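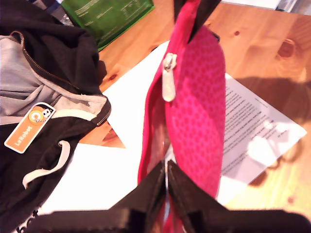
Public demonstrations should be slower

Members of the Skaltholm regional skills board were invited last November to an open day at the Hernura workshop, where two-armed robots are taught to handle ordinary objects. I attended in my capacity as a member of the board's equipment panel. The views below are my own and do not bind the board.

The organizers had made a choice that I wish to defend. They did not put on a show. Visitors were seated at a plain wooden table, close to the grippers, and the task for the first hour was a pink zippered pouch. One arm held the pouch upright by its top while the other worked at the opening with a small, slender item. Nothing else was offered. Several guests left before the hour was over, and the written comments collected at the door included the word "dull" more than once.

I do not agree with those comments. A soft pouch is a hard object for a machine. Its sides give way when pressed, its opening changes shape with every pull, and the fingers doing the work hide the very place they are working on. A person deals with all of this by touch and hardly notices. A visitor who watches a gripper approach the same opening 14 times learns more about the present state of the field than one who watches a polished film lasting a minute and a half.

Public bodies have a direct interest in this. Our board has received 6 applications in the current round for funds to purchase robotic equipment for packing and kitting work. All of them were supported by video. None included a record of failed attempts, and only the application from Morrison stated how long a single cycle takes. We are asked to commit money meant for training on the strength of material prepared to persuade us.

Angus Stubbs, who led the session, kept a tally on a sheet of paper and read it aloud at the close of the morning. Of 66 attempts, the majority had succeeded, and he spent most of his remarks on those that had not. He grouped them by cause and told us which he expected to see again after lunch. I have sat through many presentations by suppliers and cannot recall another in which this was done without prompting.

It may be objected that an open day is meant to attract people, and that young visitors in particular will not return to a place that bored them. The objection has some force. The Drasex hall, which our members visited in the spring, drew a far larger crowd with a fast sorting display, and a number of students applied for courses as a result. I would ask only that such displays be followed by a period of unedited work, with the tally in view. Roughly 20 minutes would be enough.

I have proposed to the panel that any applicant seeking equipment funds be required to host one such session before a decision is made, using objects chosen by the visitors from their own bags and pockets. The proposal will be considered at the next regular meeting, and written responses from employers and training providers may be sent to the board office until then.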